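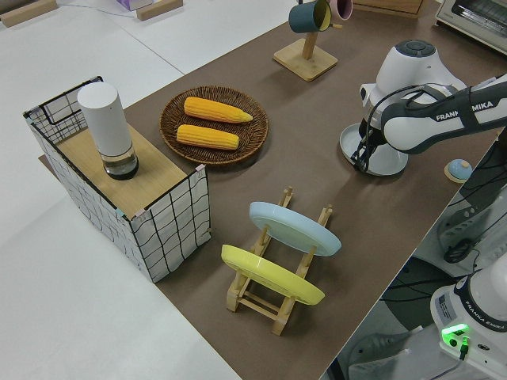 Kitchen bits, part 2

January is when I pull everything out and decide what stays! The wooden plate rack stays, no question (blue and yellow plates look so cheerful standing up in it), and so does the wicker tray, which is corn duty only at the moment.

Next up, the mug tree, with the pink one and the teal one on it, plus the cream toaster oven I keep wanting to move closer to the window.
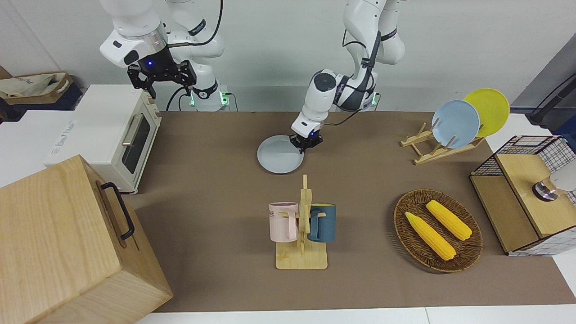

Abella wrote in to say that a mug tree belongs right beside the kettle, and that toaster ovens need more space behind them than people give them.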